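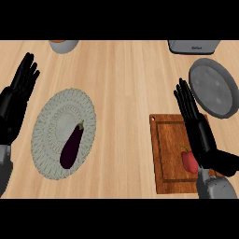 Chapter 7

Two Arms, One Table: Planning a Task in Simulation

What this chapter covers

In the first part of the book you worked with one arm at a time. You learned how a joint is described, how a gripper or hand is told to open and close, and how to keep a log that someone else can read. This chapter adds a second arm and moves the work onto the computer. By the end of it your team should have a simulated kitchen task that two arms can attempt, a written plan for the task, and a record of how each attempt went.

You will need the files from Chapter 6, a computer that can run the simulator, and a shared folder for your team. You do not need a real robot until Chapter 9.

Before you start

You should be able to:

– name the joints of an arm from base to wrist
– read a position given as three numbers and say which way each one points
– save a simulated world and load it again without changing it
– write a log entry with a start state, an action and a result

If any of these is unclear, go back to Sections 6.2 and 6.3 before going on.

7.1 The project

The exercises follow a project run by the robotics club at the Visser school. Four students took part: Negin Shojaei, Stijn Van Loon, Teun Vandenberghe and Karlijn Kuipers. Their teacher was Joris Desmet. The club had entered the student section of the Zurmont contest, where each team is given a kitchen table in simulation and has to write its own task for a pair of arms.

The rules were short. The task had to use both arms. It had to be described in everyday words, on one page, so that a judge who had never seen the program could say whether an attempt had passed or failed. Each team had 40 attempts, and all of them counted.

The club named its entry Gakar and began, as most teams do, with the objects. Their table has an aubergine on an oval white plate at the left and a red pepper on a wooden cutting board at the right. Each arm ends in a black hand with separate fingers, and each hand waits close to one of the two vegetables. A round grey plate stands further back on the right, behind the board. The middle of the table is left clear.

That clear space matters more than it may seem. When two arms share a table there is usually a region that both can reach, and it is the region where they can collide. Keeping objects out of it at the start gives the arms room to pass.

7.2 Writing the task in words

The first version of the club's task read as follows.

"The robot prepares the vegetables."

Desmet handed it back and asked how he would know when to stop the clock. The word "prepares" could mean almost anything, and the sentence did not say which arm did what. The second version was longer.

"The left hand picks up the aubergine from the white plate and puts it on the cutting board. The right hand picks up the pepper from the cutting board and puts it on the white plate. The task is passed when each vegetable is lying in its new place and both hands are empty."

This is a swap. It uses both arms and it has a clear end. It also has a problem that the team did not notice until Karlijn drew it on paper: both arms have to cross the middle of the table, and nothing in the text says who goes first. Run as written, the program sent them at the same moment.

The third version added one line – "The right arm stays still until the left arm has returned to its starting position" – and this is the version the club sent in.

Exercise 7.1
Write a one-page task for two arms and at least two objects. Exchange pages with another team. Mark every word in their page that two people could understand differently.

Exercise 7.2
Take the third version of the club's task and draw the table from above. Draw the path of each hand in a different colour. Mark the region that both paths enter.

7.3 Shape and grip

An aubergine and a pepper are both smooth, but they do not ask for the same grip. The aubergine is long and slightly curved. A hand coming down across its length can close on both sides, while a hand lined up with its length has to hold it by the ends, where it can easily turn. The pepper is rounder and has lobes, so the fingers can settle between them or slip off them depending on the angle.

Stijn wrote the grip for the aubergine and Teun wrote the one for the pepper. They agreed on a format beforehand so that the two could be compared:

Object:
Side the hand comes from:
Fingers used:
Height at which the hand closes:
What a failed grip looks like:

The last line was Negin's idea. It is worth copying. If you decide in advance what failure looks like, you will not be tempted to call a poor attempt a good one.

Plates need care too. The oval plate has a raised pattern and lies at an angle on the table. In a simulator the pattern you see and the surface the hand meets may be two separate models, and the second is often much simpler. Check which one your world uses before you blame the grip.

Exercise 7.3
Fill in the form above for three objects of your own choice. Try each grip five times and record every result.

7.4 Keeping the log

The club kept its log in a plain text file called honier, one line per attempt. By the end it held 107 lines, counting the practice runs made before the contest attempts. An early line reads:

"Practice. Left hand closed too high, aubergine rolled to edge of plate. Fail. Lower the hand and repeat."

It gives the action, the result and the next step. Use the same order in your own log, and write the line before you start the next attempt.

Section 7.5 shows how to set the starting position of each arm so that every attempt begins from the same state.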